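FOR RELEASE IN SEPTEMBER

# Gramwood Introduces Clidus, a Line of Small Frozen Waffles Made with Vegetables and Fruit

**Keddale** — Gramwood, a maker of frozen breakfast foods for families, today announced Clidus, a new line of small frozen waffles for children and the adults who feed them. The waffles are made with whole grain oat flour, eggs, and cooked vegetables or fruit. They will be sold in a resealable bag of 22 and will reach the freezer section of up to 229 grocery stores by the end of September.

Clidus opens with two varieties, Carrot and Apple and Sweet Potato and Banana. Each waffle is the width of a child's palm and contains 94 calories. The waffles are fully cooked before freezing and need only to be reheated in a toaster, toaster oven, or conventional oven.

The line is the first Gramwood product designed from the start for children between the ages of one and six. The company's existing breakfast foods, including its pancakes and baked oatmeal squares, are sized for adults and older children, and many parents have written to the company to say that they cut them into pieces before serving.

"Parents have been asking us for a smaller waffle for a long time, and we took our time with it," said Elfriede Imhof, head of product development at Gramwood. "A waffle that is simply made smaller dries out in the toaster. We had to change the batter, the depth of the pockets, and the baking time before we had something we were ready to put our name on."

## A waffle meant to be held

The Clidus waffle is round, with shallow pockets and a slightly thicker rim. The shape was chosen so that a young child can hold it in one hand and so that the waffle bends a little before it breaks. It can be served plain, spread with nut butter or cream cheese, or pressed together with another as a sandwich for a lunch box.

The Carrot and Apple waffle is made with finely grated carrot and unsweetened apple puree, with a small amount of cinnamon. The Sweet Potato and Banana waffle uses roasted sweet potato and ripe banana and contains no added spice. Neither variety contains added sugar, artificial colors, or artificial flavors. Both contain egg, milk, and wheat, and the full ingredient list and allergen statement are printed on the back of every bag.

The vegetable pieces are cooked and milled into the batter before baking. Gramwood does not describe the waffles as a replacement for vegetables at mealtimes, and the packaging carries no such claim. The name of the vegetable appears on the front of the bag in the same type size as the name of the fruit. The company made this choice early in the project at the request of parents who did not wish to hide ingredients from their children.

## Made with Rüegg

Clidus waffles are baked and frozen by Rüegg, a family-owned bakery that has supplied Gramwood with baked oatmeal squares since that product was introduced. Under the new agreement, Rüegg has installed a dedicated waffle line with plates cut to the Clidus pattern. The line is separate from the equipment used for products that contain tree nuts and peanuts.

"Our bakers are used to large sheets and long bakes, and this is a different kind of work," said Andri Koller, director of operations at Rüegg. "The batter is heavier than an ordinary waffle batter, and sweet potato changes a good deal from one delivery to the next. The team checks moisture at the start of each batch and adjusts the water before anything goes on the plates."

Each batch is baked, cooled on open racks, and frozen in a single layer before bagging. Freezing the waffles in this way keeps them from sticking together, so that a parent may take one from the bag and return the rest to the freezer. The bag has a press-to-close seal and a flat base, and it will stand upright on a freezer shelf or in a freezer door.

Rüegg will produce Clidus on one shift during the opening months. Gramwood and Rüegg have agreed to review the schedule with each new group of stores and to add a second shift if orders require it.

## Preparation and storage

Clidus waffles should be kept frozen until they are to be used. Gramwood recommends the following methods:

- **Toaster:** Heat from frozen on a low to medium setting for one cycle. Let the waffle stand for a minute before serving to a child.
- **Toaster oven or conventional oven:** Heat at 350°F on a bare rack or baking sheet until warm through, turning once.
- **Lunch box:** Toast, cool completely on a rack, and pack. A waffle packed while warm will become soft from its own steam.

A microwave may be used to thaw the waffles, although the outside will remain soft. Waffles that have thawed may be kept in the refrigerator overnight and should not be frozen again.

Parents and caregivers should cut the waffle to suit the age and ability of the child and should stay with young children while they eat. For children who are new to solid foods, Gramwood suggests narrow strips, lightly toasted and allowed to cool. Questions about a child's diet or allergies should be taken to the child's doctor.

## Serving ideas from the Gramwood kitchen

To accompany the new line, Gramwood has prepared a short set of serving ideas, which will be printed on the side of the bag and offered as a free leaflet in stores that carry the product. The ideas use foods that many families keep on hand and none requires cooking beyond reheating the waffle.

Among them are a Carrot and Apple sandwich filled with cream cheese and raisins; Sweet Potato and Banana strips with plain yogurt for dipping; and a "supper waffle" served with scrambled egg and peas. The leaflet also includes a page on packing waffles for child care, with space for the child's name and a list of ingredients that can be cut out and taped to the lid of a container. Many child care programs ask for this information, and parents told the company that they were copying it by hand.

"We know how these mornings go," said Imhof. "A child asks for a waffle, sees the waffle, and wants toast. We cannot change that, but if only one came out of the bag, the rest are still good for tomorrow — or for a parent who has not yet had breakfast."

## Where to find Clidus

Clidus will be placed in the frozen breakfast section, beside Gramwood pancakes. Stores in Keddale and the surrounding towns will receive the first deliveries, followed by the remaining stores over the course of September. Both varieties will be available in every store that carries the line. Shoppers who do not find the product may ask the store's frozen foods manager, who can place an order through the regular Gramwood distributor.

The suggested price is the same for both varieties and matches that of the company's full-size pancakes. A coupon for a first purchase will be included in specially marked bags of Gramwood baked oatmeal squares while supplies last.

Child care centers and preschools may order Clidus in food service cases. The waffles in these cases are identical to those sold in stores and are packed in plain inner bags, each with its own allergen label. Program directors may request a product sheet, which lists nutrition values for each variety and gives directions for heating full trays.
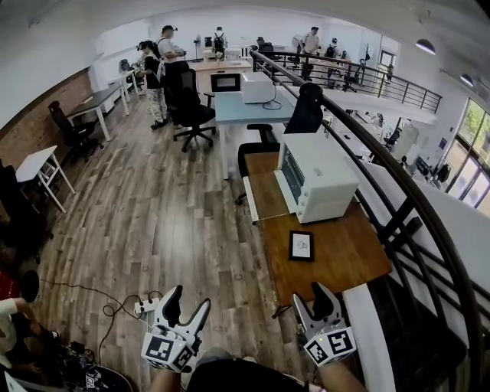
*An open, two-level office, with a toaster oven on the desk along the railing.*

## Next steps for the line

Gramwood is at work on further varieties for the Clidus line, including a savory waffle made with zucchini and mild cheese and a version made without egg or milk. The company has not set a date for either. The version without egg or milk will require its own bake plates and a separate set of tests at Rüegg, and it will be introduced only when both companies are satisfied with its texture after freezing.

Gramwood will also accept comments from families during the opening months. A reply card is printed on the inside of the leaflet, and written comments may be sent to the company's customer care office in Keddale. Remarks on size, texture, and the ease of opening and closing the bag are of particular interest to the product team, which will take them into account before the next printing of the packaging.

"The bag was the subject of more discussion than I would have expected," said Koller. "We tried a zipper, and we tried a fold with a sticker. The seal we have now can be closed with one hand, and that was the request we heard most."

## About Gramwood

Gramwood makes frozen breakfast foods, including pancakes, baked oatmeal squares, and the Clidus line of small waffles. The company is based in Keddale and sells its products through grocery stores and food service distributors.

## About Rüegg

Rüegg is a family-owned bakery that produces baked and frozen goods for its own customers and for partner companies. It has worked with Gramwood since the introduction of the company's baked oatmeal squares.

## Press contact

Gramwood Press Office, Keddale. Product samples, package images, and the serving leaflet are available to members of the press on request. Interviews with Elfriede Imhof and Andri Koller may be arranged through the same office.

###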